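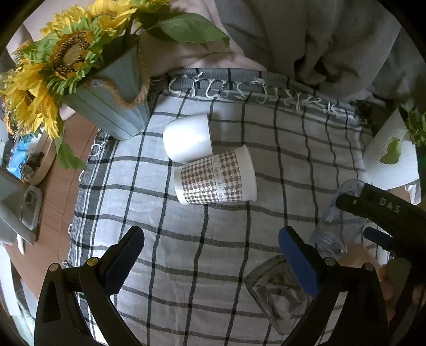 Kelmendi tightens rules for recorded household tasks

Kelmendi has published a new set of working rules for people who record household tasks with hand-held grippers, the tools used to gather training material for home robots. The rules take effect in October and apply to all recording done for the company, both at its Petstead site and in private homes.

The change follows an internal review of 2,928 recordings made over the spring and summer. Reviewers set aside 1,376 of them for a second look. The most common problems were tasks that began before both grippers were in view, objects moved by bare hand partway through, and missing notes on what had been on the table at the start.

Under the new rules, every session begins with a written list of the objects to be handled. Cups, bottles and glasses must be empty. Glass may still be used, but a chipped or cracked piece has to be taken out of the session and logged. Operators may not fix a slip with their fingers. If something falls or rolls away, the recording continues and the slip is marked in the notes.

The company has also set limits on working time. An operator may record for up to 22 minutes before taking a break, and the grippers must be checked at each break for loose screws and worn finger pads. A worn pad means the tool is swapped before work starts again.

A separate section covers homes. Mail, family photos, medicine and screens must be put away or covered before recording. Other furnishings can stay where they are. Kelmendi says it wants ordinary rooms with ordinary things in them, and asks crews not to clear a table down to the bare surface unless the task calls for it. The resident must sign a consent form and can ask for a recording to be deleted at any time up to delivery.

Berkilov, which supplies recording crews to several robot makers, said it will follow the same rules on its Kelmendi jobs and is considering them for the rest of its work. It expects to retrain nearly 200 operators. Prarken, a smaller contractor, said it supports the consent rules but has asked for more flexibility on break times for short tasks.

Kelmendi will accept comments from contractors through the end of the year. Recordings made under the old rules will stay in use if they pass the second review.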